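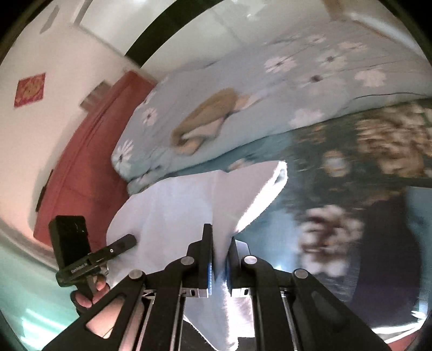
Unit 9: Grasp State Estimation for Cloth

Course notes, Robot Software Systems
Stostdale Institute, Department of Applied Computing
Instructor: Cornel Ene

9.1 Purpose of this unit

Students have so far worked with rigid parts whose pose can be written as a position and an orientation. Cloth has no such pose. When two fingers close on a fold, the fabric above the pinch may stand up in a peak while the rest drapes to one side, and a small change in the grasp point gives a different shape. The software must decide from images and finger width whether a usable grasp exists and which part of the cloth is held.

9.2 Reading the wrist view

The fingers occupy the same region of every image, so their pixels may be masked once per calibration. The cloth does not stay in a fixed region. In the opening picture it hangs down between the arms of the gripper as well as rising above the fingers, and a mask drawn too generously will remove part of the hem. The wide lens also bends straight edges, including that of the bed behind. Students shall undistort the image before fitting any line to a fold or hem.

A white cloth in front of a white wall gives a weak edge. Color thresholds tuned against the flowered duvet should be expected to fail where the background changes. The segmentation node supplied with the Bedoya package returns a confidence value for each pixel, and this value must be kept through the later stages. Do not convert it to a yes-or-no mask at the first step.

9.3 State variables

The estimator publishes the following fields:

width: distance between the inner finger faces, in millimeters
contact: probability that material lies between the fingers
layers: estimated number of fabric layers in the pinch
hem_visible: true if a hem is detected outside the finger mask
age: time since the last accepted image

Finger width alone is a poor measure of contact. A single layer of thin cotton may change the reading by less than the encoder noise. The image and the width reading are therefore combined in a Bayes filter, described in Unit 7.

9.4 Planner interface

The planner requests one of 2 actions, lift or regrasp. Lift is permitted only when contact has remained above the threshold for 18 consecutive frames. If age exceeds the limit in the configuration file, the planner must hold position and issue no new request.

9.5 Laboratory exercise

The Flumley set contains 2,057 labeled images of grasps on household fabric. Using the Sorkico replay tool:

1. Run the estimator with the default settings and save the log.
2. Plot contact against width for all images labeled as a single layer.
3. Replace the fixed threshold with one that depends on segmentation confidence.
4. Report false lifts and missed lifts separately. A combined accuracy figure will not be accepted.

Submit the log, the plot, and a written account of no more than two pages. Reports that omit the configuration file will be returned unmarked.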